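Runon: wrist camera grasping with a learned "wait" action

README / data card, second pass. Last touched Thursday, December 3, 2020 by Yen-ting Ko. Siu-fong Ko wrote the training code and most of the loader. If something here disagrees with the loader, believe the loader.

Status

Usable. Not tidy. Names of folders may still change, names of fields won't.

What this is

Recordings plus code for a grasping policy that only sees through a small camera at the wrist. No overhead camera, no depth, no force sensing at the fingers. Every step the policy picks a small move of the wrist, a finger command, or "wait". The wait action is the whole point of the release. When the picture is bad (too close, too shiny, too blurred) the older policy would guess and keep driving forward. We wanted one that holds still or backs off a bit and looks again.

The method is called Liao in the code. Runon is the dataset. People keep mixing these up, incuding us.

How the policy works, short version

Three parts. An image encoder, small, trained from scratch. A move head that gives the next wrist motion. A trust head that gives one number for how far the move head should be believed on this view. Low trust = wait or retreat. The trust head is trained on disagreement between copies of the move head, not on hand labels. We tried hand labels first. Siu-fong and I couldn't agree with each other on what a "bad" view was, so that was dropped.

The fingers are always in view when the wrist is clear of things, closed or open, and the encoder leans on them a lot. It learns the finger outline as a kind of ruler. Plain backgrounds are where you can check this most easily, pale table, pale wall, dark fingers and not much else with any contrast.

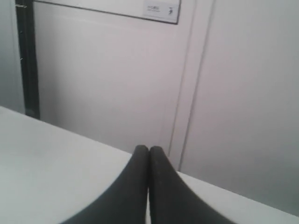

Reference views

Fingers together, tips touching, nothing on the part of the table the camera sees. We use views like this to check finger position in the picture before a run. The tips should come up to a peak near the middle. If they sit well off to one side the camera has shifted in its mount and the run should not be used for training until the offset is fixed. The script is check_tips. It needs the fingers closed. It will give you a number with the fingers open too, ignore that number.

Reference views are also the negative class for the trust head. A clear view with nothing to grasp should give HIGH trust and no forward motion. Early versions gave low trust on these, basically confusing "I see nothing to grab" with "I can't see". Fixing that took most of June.

What's in the release

300 runs. Each run is a folder with:

frames, numbered, colour
wrist pose per frame
finger command per frame
finger position per frame (measured, not commanded)
trust output per frame, if the run was done with Liao
a notes file, free text, sometimes empty

The runs are split into two parts. Heldale is teleoperated, a person driving the arm. Dralach is the policy driving. Please don't mix them for training without reading the section on leakage below. The split names are just names, they don't stand for anything.

Outcome labels are success, fail, or stopped. Stopped means a person hit stop. It is not a fail. Some papers would count it as one, we don't, do what you like but say which you did.

Shiny objects

The hard part. A matte block looks like a block from any distance. A glossy dark object close up looks like whatever is around it, bent. The move head picks up the highlights as if they were edges or small separate things and steers at them. As the wrist moves the highlights slide over the surface, so the next guess is somewhere else again. You get a wobble. On the plots it shows up as the sideways motion changing sign every few frames.

We did three things about this.

Random highlight paste. Soft white blobs added to training pictures, different sizes, some stretched. Cheap and helped more than expected.

Two-frame input. The encoder gets the current frame and an earlier one. A reflection moves differently from a real edge and the network seems to use this, though we have not shown it properly.

Close range cutoff on the move head. If one surface fills most of the view, the sideways output is scaled down. 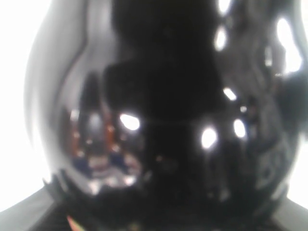

The cutoff is the one we would most like to get rid of. It's a hand-set rule sitting in the middle of a learned system, and the threshold was picked by looking at plots until they looked calmer. It also fires on large matte objects where the sideways output was fine. With the cutoff off, the trust head alone does catch most of the wobble, but late, after the wrist has already gone a fair way in the wrong direction. With both on you get a slow policy which mostly ends up in the right place. Pick your trade-off. The flag is use_cutoff, on by default.

Blur is a separate problem. The lens is fixed focus and close surfaces go soft. The trust head treats soft edges as a reason to wait, but waiting doesn't sharpen anything if the camera is simply too near. So after a few waits in a row the policy is forced to back off. The limit is max_wait in the config. Set it too low and it jitters back and forth, too high and it just sits there.

Results

Liao beats the same network without the trust head on glossy objects and ties with it on matte ones. It is slower on both. Full tables are in the results folder, one file per object type, with the seeds. We are not putting a headline number in the README because people quote it without the object split and then it means nothing.

One result we didn't expect: training on Heldale only, then adding just the stopped runs from Dralach, did better than adding all of Dralach. Repeated with 2 more seeds, same order each time. Might be that the stopped runs hold the views that matter. Might be luck. Would like someone else to try it.

Leakage

Some objects are in both splits. If you train on Heldale and test on Dralach you are testing on objects already seen, in the same place under the same lights. Use the object list (objects_by_run) to make a proper held-out set. The loader has an option for it, heldout=True, which is off by default for old reasons and should of been on from the start.

Walls and table also repeat between runs. A network can learn the room. We checked by blanking out the background and the move head got worse by more than we'd like. Don't expect it to travel to another lab without some new data.

Known problems

Bright areas clip. White surfaces behind dark objects are often blown out, nothing to recover there.
Exposure is automatic, so brightness can jump between frames when something dark comes in close.
Pose and frame times are not perfectly lined up. Use the frame time.
Notes files are in mixed styles, some are one word.
A few runs have the trust output missing near the end. Loader fills with the last good value and prints a warning. Don't ignore the warning.
Surroundings can show up in reflections on shiny objects. We looked through the close views by hand before release. If you spot something that shouldn't be public, write to us and we'll pull the run.

Not meant for

Judging depth, naming objects, or anything with people near the arm. There are no object masks and none are planned. The trust number is not a safety signal. It says the copies of the move head agree, and they can all agree and be wrong.

Running it

Install from the requirements file. Run check_tips on your own reference view first. Then train, then eval. Training fits on one ordinary graphics card, overnight. Eval on recorded runs needs no robot. Eval on an arm needs you to write your own driver, ours is tied to our controller and isn't included.

Changes since first pass

Added reference views as negatives
Added notes files
Fixed finger position, was commanded instead of measured
Renamed "confidence" to "trust" everywhere, old configs will break

To do

Replace the cutoff. Manual exposure. Ask Siu-fong where the second calibration file went.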